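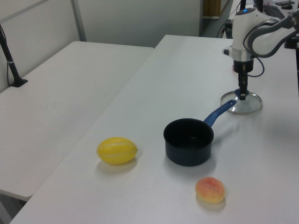

Nuanchan asked why a pan needs a lid at all, if the food is going to get hot either way. It's a good question, and the answer has to do with steam.

## What a lid does

When you heat water in a pan, tiny bits of it leave the surface and float up into the air. They carry heat away with them. With no lid, that heat goes off into the kitchen and the stove has to keep making more. With a lid on, most of the steam stays inside. Some of it touches the lid, cools down and turns back into drops of water. The drops fall into the pan again.

So a covered pan boils sooner, and less water is lost. If you cook rice without a lid, the water can be gone before the rice is soft.

## Why some lids are glass

A metal lid hides the food. To check on it you have to lift the lid, and every time you do, steam gets out. A clear glass lid lets you look without lifting. You may see the drops gathering on the inside, and you can tell when the bubbles start.

The glass in a pot lid is made to be stronger than window glass, but it can still break. Don't put a hot glass lid under cold water. Let it cool first. Many glass lids have a thin metal rim, like the silver one on the table, to protect the edge.

## Knobs and handles

Heat moves easily through metal. It moves slowly through plastic. That's why a saucepan can have a metal body and a plastic handle, and why the knob on a lid is often plastic too. The blue knob and the long blue handle are the parts meant for hands.

A long handle also keeps your hand away from the hot sides. On the stove, turn it toward the back or the side so you don't bump it when you walk by. Plastic can still get warm if it sits over a burner, so use a pot holder and have a grown-up with you.

## How to take off a lid

Steam can burn you faster than you'd expect. When a grown-up says it's time to lift the lid, tip it so the far side opens first. The steam goes away from your face. Then set the lid down flat, away from the edge of the counter.

## Try it

Do this with a grown-up. You need a small saucepan, its lid and a clock.

1. Pour 2 cups of cold water into the pan.
2. Heat it with no lid. Write down how long it takes to boil.
3. Turn off the stove, let the pan cool, and pour the water out.
4. Do it again with fresh cold water and the lid on. Use the same burner and the same setting.

Compare your two times. Brock tried it with 600 milliliters both times and forgot to let the pan cool in between - his second test got a head start, so he had to do it over.

If you want to keep going, try a wide pan and a narrow pan with the same amount of water in each.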